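The planner at Hirgate had no class for a chair on its back. It had a class for chair, upright, and one for obstacle, unknown, and Runari switched between them 132 times in the first run.

Tobias Park read the log from the bottom up, as he always did. Each switch discarded the grasp candidates and requested new ones. The arm had moved 2 millimeters.

"It's arguing with itself," said Achterberg, from the other desk.

"It's re-sampling. There's no hysteresis on the label."

He added some. He raised the sample budget to 4000 and pinned the object frame to the seat surface, the largest plane in the cloud. Legs were to be treated as legs wherever they pointed. Then he started run 166 and kept one hand near the stop button. 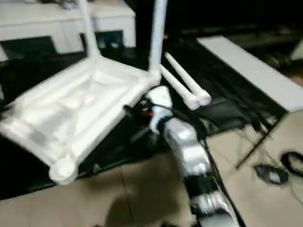 *Run 166, wrist against the right side of the seat.*

The force estimate rose, then flattened. The label held. On the screen the cost map redrew itself at its usual rate, and Park found he was breathing at the same one.

"What's it waiting for?" Achterberg asked.

He checked. The state machine was in CONFIRM, a state he had written in December and never connected to anything. It had no timeout. It wanted an operator to agree that the object was a chair.

Park looked at the prompt for a while – a cursor, a question mark, the default set to no. He typed y and pressed enter.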